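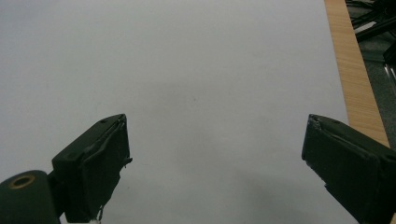

Duván Chambi

7/3/21

Saturday, shop to myself until lunch, and the sourdough crackers Mercedes left in the tin are gone (sorry, Mercedes). Paper day! I finally ran the flax batch that has been sitting in the bucket, and I want to get everything down while my hands still remember it.

Starting point: the old linen from the Guzmán lot, cut small, soaked, and cooked in soda ash for 3 hours on Thursday night. Rinsed until the water ran clear and I couldn't feel any slip between my fingers. I used to stop rinsing too soon and then wonder why my sheets went yellow by the window. Long rinse from now on, even when it's boring.

Beater: the Ulness is back together with the new belt and it sounds wonderful. No more chirp. I loaded it slowly, roll all the way up, and let the rag circulate before I lowered anything. Then down a little at a time. Last month I dropped the roll too fast and got a big knot under the backfall that took me the better part of an hour to fish out with a bent coat hanger. None of that today. The pulp went from shreds to oatmeal to something like heavy cream, and when I shook a pinch of it up in a jar of water it hung there like a cloud, no clumps at all. I held that jar up to the light for far too long.

Beater counter read 1,109 when I switched on and 1,132 when I switched off. Mercedes, I've put both in the log on the door, so please don't reset it, I want to see how the next batch compares.

Vat: filled, charged with pulp, stirred by hand. Added formation aid after the first few sheets because they were draining before I could get a decent shake in. I should have added it from the start. The difference was huge. With it in, the water stays on the mold long enough to go front to back and then side to side, and you can feel the moment the fibers lock. It goes from sloshing to still. I love that moment more than almost anything else in this job.

Pulled 30 sheets on the big Markimitz mold. The first handful were thick on the near edge, my old habit of dipping my wrists as I come up. I slowed down, kept my elbows in, and they evened out. A couple had drips from the deckle (papermaker's tears, which is a lovely name for an annoying thing) and those went straight back into the vat.

Couching: new felts behaved better than I expected. They'd been washed once and still shed a bit of fuzz, so I'd wash them again before anything that matters. One sheet kissed off badly at a corner when I rolled the mold too late. The curved couching bed helps so much, though. I don't know why I held out against building it.

Pressed the post in two goes. Light first, then I tightened down, went and swept the drying room, came back and tightened again. A lot of water came out on that last turn, more than I would have guessed, and the drain in the corner is slow again. Put a hose down it or we'll be standing in a puddle by the end of July.

Drying: split the stack. Half on the boards, brushed out, and half between blotters in the box with the fan running. Flax shrinks like crazy if you let it go free, and last time I got that crackly, cockled parchment look, which was gorgeous but useless to anybody who wanted to print on it. The Fluvley people want it flat. They're printing letterpress, two colors, and they need the second pass to land where the first one did.

Sizing: still undecided. I'd like to try a weak gelatin bath on a few and leave the rest waterleaf, then draw on both with the same pen and see who wins. My guess is that the gelatin sheets will rattle better too. That rattle! If you've never shaken a well-beaten flax sheet next to your ear, come by and I'll do it for you.

Things I'd change:
Formation aid in before the first sheet.
Wash felts twice.
Keep a second bucket by the vat for rejects so I'm not dripping across the floor.
Charge the vat a little more often and a little less each time. My later sheets came out thinner than the early ones and I only noticed at the press.

Mercedes came in as I was hanging up my apron and asked if we could do the next one with some of the iris leaf she has been drying in her garage. Yes, please. She thinks a third iris to two thirds flax, I'd go lower to begin with, and we agreed to make a few small test sheets of each before arguing any more.

Boards stay where they are until Monday. Please don't peel anything early, even if it looks ready. Fan stays on low. Leftover pulp is drained and in the fridge, bottom shelf, lid taped, and it says FLAX on it in big letters, so it shouldn't end up in anybody's smoothie.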